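Folding Small Linens: Notes for the Talk
Housekeeping staff day, Hirnomberg, August 2025
Speaker: Wiesława Sowa

Slide 1

Good morning. I run the linen room at Marino and I have 20 minutes, so I will stick to small flat pieces: napkins, face cloths, tray cloths. Sheets are Tekle Teshome's subject after the break.

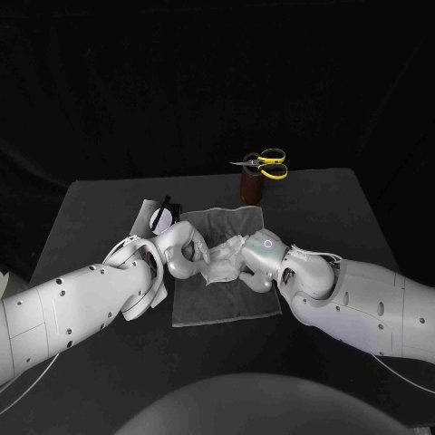

Small pieces take up more of our time than people expect. On a normal day we fold 562 of them, and on a banquet day over 700. Most of the minutes go into finding the corners. The fold itself is quick once the cloth is flat.

(Ask: who folds standing up, who folds sitting down? Wait for hands.)

Slide 2 – The surface

Put a towel down before you start. A bare tabletop lets a thin cloth slide when you smooth it, and you end up chasing it toward the edge. A towel with a bit of fuzz grips the cloth and keeps it still.

Pick a towel that is a different color from what you are folding. White on white is hard on the eyes after an hour, and you miss stains. We use gray because we had gray. Dark blue is fine too.

Lay the towel square to the near edge of the table. Pull it straight again every so often. It creeps.

Slide 3 – Opening a bunched cloth

Do this part live. Take a napkin from the basket, squeeze it into a ball, drop it on the towel.

Take hold of it on the left and on the right, and pull gently outward. Don't lift it high and shake it. Shaking throws lint and knocks over whatever is next to you.

If it won't open, there is usually a corner turned under. Let go with one hand, feel along the hem until you reach the corner, and pull that corner out first. Then find the one diagonally across. With those two out, the other two mostly follow.

Smooth from the middle outward with a flat palm. Two passes are enough.

(Do it once slowly, then once at working speed. Don't talk during the second one.)

Slide 4 – The fold

Napkins: in half, hem to hem, then in half again. Fold edge toward the guest side.

Face cloths: in thirds, then in half.

Tray cloths: in half only, and stack them flat. A second crease shows under the cups.

If the hems are off by a finger's width, open it and start over. If it is less than that, leave it. We wasted a lot of time in April on refolding pieces that were good enough.

Slide 5 – Stacking and storage

Stacks of 25, open edges to the back. Taller stacks lean, and then somebody straightens them with a hip on the way past.

The Trorard shelves hold about 2,000 pieces if you fill them to the top – please don't. Leave a hand's height above each stack so you can lift it out whole.

New pieces go to the bottom. Take from the top.

Slide 6 – Practice

Hand out the baskets, one to each pair. One person opens and smooths, the other folds. Swap after ten.

Questions I usually get:

Starch? Only for banquet napkins.

Damp pieces? Back in the dryer. They mark the stack.

Break at half past, coffee is in the Kovus room. Leave the towels on the tables for Tekle.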